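ok quick thread from the immigration help desk, because we had a GOOD week and I want to shout about it

For anyone new: I help out at the Nanasbridge legal clinic. We see people facing removal or visa trouble who can't pay for a lawyer. Up to 135 families a year come through the door!

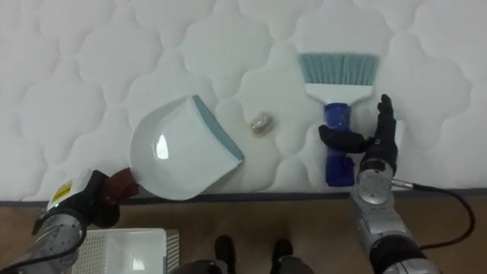
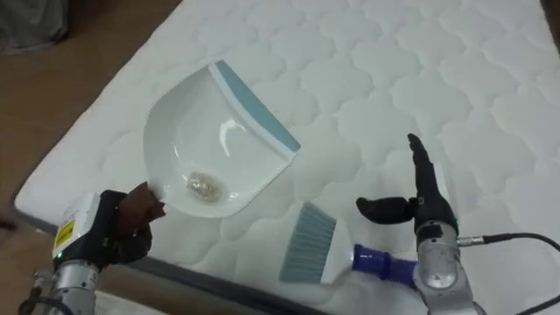 White quilted mattress, white dustpan, both pics. 

So, the news. Rokeya Wijesinghe got her hearing reopened!! The first notice went to an old address on Lambrakis Street and she had no idea a date had been set. Hashini Uddin wrote the motion in two evenings and it was granted.

Reopened means she gets to go in front of a judge and make her case. It doesn't mean she gets to stay. Still a long road, but what a difference from last month -- she had a removal order sitting on her.

If you've moved, PLEASE update your address with the court AND with immigration. Those are two separate forms! Telling one doesn't tell the other. Keep copies of both.

Also wonderful: the bond fund passed $2,000 last night. 89 of you chipped in, most with five or ten bucks. I keep refreshing the page like a kid.

Jamila Jayawardena is running the next know-your-rights evening at the Clornalberg library. Free, no sign-up, bring your paperwork if you have it and questions if you don't. Tamil and Spanish interpreters both confirmed (yay!)

Rokeya's new date is in July. I'll post when we know which judge -- and if you can drive people to court that week, my messages are open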